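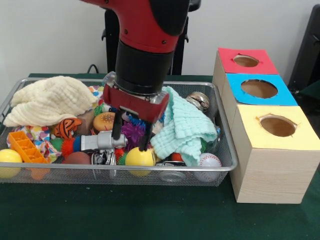

Bandeja de malla con juguetes, pelotas y tela

Foro > Casa y crianza > Orden y limpieza
Tema: Rotar juguetes, ¿os funciona o es un cuento?

marta_enpijama
Hola a todos. Abro hilo porque estoy ya desesperada. Dos niños (año y medio y 4), piso pequeño, salón convertido en almacén. Mi cuñada me habla de rotar: guardas casi todo en el trastero, sacas un poco y cada semana cambias. Dice que juegan más y mejor. Yo lo intenté en June (perdón, junio, el corrector del trabajo) y duró hasta el martes. El mayor se acordó de un dinosaurio guardado y lloró hasta las 7 de la tarde.
¿Alguien lo hace de verdad, más de un mes? ¿Con qué sistema? Cestas, cajas, bolsas... lo que sea. Presupuesto cortito.

Pelusa77
Nosotros sí, casi un año ya. Cestas de malla metálica, que se ve lo que hay sin volcarlo todo. Error con las cajas opacas: el niño vacía la caja entera para encontrar el coche. Con malla mira y coge. Bueno, a veces. Otras veces vuelca igual.
Y mezclar! No una cesta de coches y otra de pelotas, todo revuelto. Una muselina, una pelota, algún muñeco. Se entretienen mucho más revolviendo.

tio_ramiro
Yo discrepo. Revuelto es la ruina. Cada cosa con su familia o no recogen jamás. En mi casa hay cajas de madera con un dibujo pegado, coches con coches, bloques con bloques, y el pequeño con tres años ya guardaba solo.
Lo de rotar me parece marear al crío. Si hay muchos juguetes, se regalan y punto.

Pelusa77
Ramiro, "se regalan y punto" dile eso a mis suegros que traen uno por visita jaja

marta_enpijama
Eso mismo. Aquí los abuelos no paran. Y regalar los regalos de los abuelos... guerra civil.

N_Lappalainen
Buenas, Niilo Lappalainen, padre de tres, perdón por mi español escrito. Llevamos rotando desde la primera. Mi sistema, rápido que entro a trabajar:
- 4 cestas, una fuera y tres en el armario
- cambio el domingo por la noche, dormidos ya
- un juguete fijo que NO rota nunca, el que elija cada niño
Lo último es lo importante. El dinosaurio de Marta tenía que ser fijo.
Las cestas son unas Fornallow que compramos de segunda mano, cualquier otra vale. Mirad los bordes con el dedo antes de comprar, las malas pinchan.

marta_enpijama
Niilo lo del juguete fijo no se me había ocurrido!! Lo apunto. ¿Y si piden uno guardado?

N_Lappalainen
Se cambia por otro. Uno entra, otro sale. Protestan la primera semana, luego negocian como abogados.

la_de_Arellano
Una cosa de las muselinas, que las ha nombrado Pelusa. A mí me han dado más juego que cualquier juguete comprado. Las viejas, las gorditas acolchadas. Las metes arrugadas encima de todo y ya es un tesoro escondido. Cucú, cabaña, capa, mantel de picnic. Lavadora a 40 y como nuevas. Bueno, como nuevas no, pero decentes. 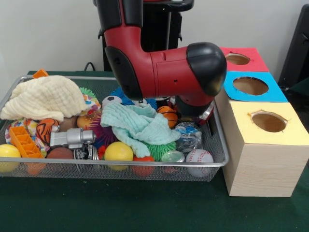

Y las telas las rotamos igual que lo demás, porque si están siempre ahí ni las miran. Yo dejo dos o tres de distinto tacto y el resto al cajón. Para el de año y medio sobre todo, Marta, que a esa edad tirar de una tela y que salga una pelota es la gloria.

tio_ramiro
Pues nada, todos contra mí. Pregunta seria: quién recoge? Porque con todo revuelto el niño echa las cosas a la cesta y no aprende a clasificar nada.

Pelusa77
Con dos años que lo eche a la cesta ya me parece un milagro Ramiro. Clasificar que clasifique en el cole.

tio_ramiro
Ahí está el problema - se deja todo para el cole.

GestoraDelCaos
Haya paz. Punto medio: piezas pequeñas y puzles separados en cajas, lo demás a la cesta común. Un puzle revuelto es un puzle muerto. Nosotros perdimos una pieza del de la granja y apareció en el cajón de los cubiertos.
Ojo con las piezas pequeñas si hay bebé, esas fuera de la cesta del suelo siempre, en alto.
Para guardar lo que no toca: cajas Dundetti, las bajas, caben debajo de la cama. Las que tienen ruedas mejor no, los míos las usan de patinete.

marta_enpijama
Jajaja lo de las ruedas lo veo venir en mi casa.
Vale, plan: dinosaurio fijo, una cesta revuelta para el salón, puzles arriba. Y muselinas, que tengo un cajón entero sin usar desde que el peque dejó los cólicos. ¿Cada cuánto laváis los juguetes, por cierto?

la_de_Arellano
Los de plástico, agua y jabón cuando cambio la cesta. Los peluches cuando huelen.

GestoraDelCaos
Los peluches cuando huelen, confirmo.

tio_ramiro
Cada semana todo. Y no me digáis nada.

N_Lappalainen
Ramiro, ven a mi casa por favor.

marta_enpijama
Actualizo, primera semana. El mayor bien, duerme con el dinosaurio y no ha preguntado por nada mas. El pequeño se pasa el rato sacando telas. Mi marido ha preguntado dónde están SUS cosas, que también las metí al trastero sin querer. A ver el domingo con el cambio, ya os cuento.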